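Week 6 Handout: Where Things Live
Introduction to Everyday Design, Brindcombe Evening School
Notes by Thandeka Jacobs

Reading for this week: Phyllis Oakley's chapter on pantries in the course packet, and Daniyal Afridi's short piece on the history of the chest. If you only have time for one, read Oakley. She writes about jam cupboards the way other people write about cathedrals!

Where we left off

Last week we ended on chairs, and on the idea that a piece of furniture carries a guess about the body that will use it. This week we move to storage, which I love even more, and the guess gets bigger. A cupboard guesses at how many things you own, how big they are, how often you want them, and whether you mind other people seeing them. Get the guess wrong and the house fills up with piles.

Chest, cupboard, shelf

For a very long time, the main way to store anything at home in much of Europe was the chest. It is a wonderful object. It sits on the floor, it locks, two people can carry it out of a burning building, and you can sit on it at dinner. Afridi is very good on all this. The trouble is that a chest opens from the top, so whatever you put in first is the last thing you can reach. Anyone who has dug through a freezer for the peas knows the feeling.

Turn the chest on its side (in your mind, please) and you have a cupboard. Now everything faces you. You can put a board across the middle and stack things without the top ones crushing the bottom ones. Historians will tell you the story is messier than that, and it is, with all sorts of half-steps such as chests with a drawer in the base. But the mental picture is a good one to hold on to, and we will use it again when we get to kitchens.

The word "cupboard" itself is a lovely bit of evidence. It was once just that, a board for cups – an open surface where the household put its best vessels out on show. The doors came later. So the same word has moved from display to hiding, and we are going to spend most of this session going back and forth between those two.

Open or closed?

Open storage asks you to keep looking at your things. Closed storage lets you forget them. Both have fans, and both can make you miserable.

Unathi Zwane visited our class in July and brought her survey of the Kekana apartments, where each home was built with one long wall of closed cabinets in the hall. She asked people to tell her what was in them before opening the doors. They were great at the two ends of the wall and quite lost in the middle! Several had bought second copies of things they already had: light bulbs, tape, a cake pan. When she came back, some households had taken doors off the middle section and leaned them behind a bed.

Keep that survey in mind when you do the exercise. It is a small study and she would be the first to say so, but it shows something that floor plans miss. People do not remember a storage wall evenly. They remember corners, edges, and the spot nearest the door.

The grid

Now to the cubby, or pigeonhole. The name comes from the nesting holes in dovecotes, and by the time offices were drowning in paper, the pigeonhole desk had become a kind of filing system you could see all at once. Schools took it up for coats and lunches. Post rooms still run on it.

What I find exciting about a grid is that it does part of the remembering for you. A long shelf is one place. Put dividers in and you have many places, each with an address: top left, second from the right. You can tell a friend over the phone where the scissors are.

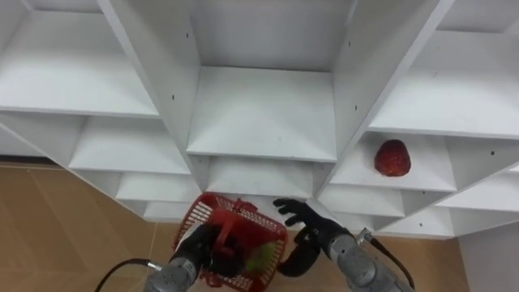 Open cubbies in white panels. Note the screw holes in the uprights.

The cost is that a grid has opinions. A square hole is happy with a stack of folded sweaters and very unhappy with an umbrella. Deep cubbies swallow small things, and shallow ones leave large things sticking out into the room. Ridwan Krishnan calls the leftover air above a short stack "rent you pay on nothing," and once you have heard that phrase you will see it in every closet you open.

There are three usual answers. You can make the holes different sizes, which works until your belongings change. You can make the shelves move. Or you can put a smaller container inside the hole, so that the cubby becomes a parking space for a drawer. I have a soft spot for the last one, but please argue with me in class.

A worked case: the Citenen lending room

Citenen is a neighborhood tool library, and I want to use its numbers for our sums. The room was planned to hold 300 items. It opened with one slot per item, every slot the same size, and a label under each. By the second year the collection had grown to 388, and the neat plan was gone.

What did they do? First, they stopped giving each item its own slot and gave each kind of job its own area: painting, plumbing, garden, and so on. Second, they hung the long tools on a wall. Third (my favorite), they kept one bay free for returns, so that a tired person with a borrowed sander had an easy place to put it down. Losing a bay felt wasteful on paper. In daily use it kept the rest of the room in order, and I would argue it was the best change of the lot.

Exercise for next session

Choose one piece of storage you use every day. It can be a drawer, a bag, or a whole closet.

Before you open it, write down what you think is inside. Then open it and compare. Draw it from the front, with no need for fine drawing, and mark the spots you reach for most. Measure the height of one space and the height of what is in it, and work out how much of Krishnan's rent you are paying.

Write it up in no more than 1,000 words. Add a caption of up to 100 words for your drawing.

Terms to know

Carcass: the main box of a cabinet, before doors and drawers go on.
Bay: one upright section of a storage wall, from floor to top.
Upright: a vertical side or divider.
Dead stock: things kept in storage that are no longer used.

Next time: drawers, handles, and the Indside catalog. Bring a ruler.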